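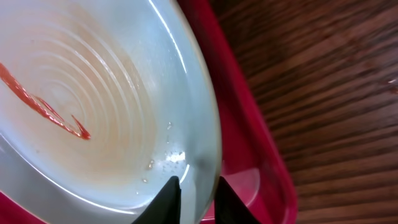 Talks > Farinbridge > Sat 19 August > Speaker notes

Automation in the dish room: what changed for the crew

Start with the job. Makhubela's staff canteen serves 500 lunches a day. Everything comes back on trays, and someone has to lift each bowl off, scrape it and rack it. Before April that was 3 people per shift.

The arm does the lifting now. It takes a bowl by the rim, one finger inside and one outside. Sauce on the inside of a bowl is normal for us - don't present it as a fault.

PAUSE. Ask who in the room has worked a dish line. Wait for hands.

Numbers, keep it short. Over the trial, 2220 bowls went through. The arm needed a person to step in 93 times. Mostly stacked bowls, or cutlery left inside. Say that stepping in is work too, and it went on the rota as a task with its own time.

What changed for people:
- Kgomotso Potgieter moved from scraping to running the station. New pay grade, agreed before the install. Say this slowly, the Gencombe people always ask.
- One post went to the serving counter. The hours stayed the same but the start is earlier, and that did not suit everyone.
- Less wrist strain reported. More standing still, and some of the crew dislike it.
- Talking is harder. The old line was three people side by side. Now it is one person and a screen.

Husau did the fitting over a weekend. Skip the technical part unless asked.

If short on time, drop the costs and go to Kgomotso's point: the crew wanted to choose the stop button's position themselves, and they got to on the second visit.

Questions, ten minutes. Leave the contact sheet by the door.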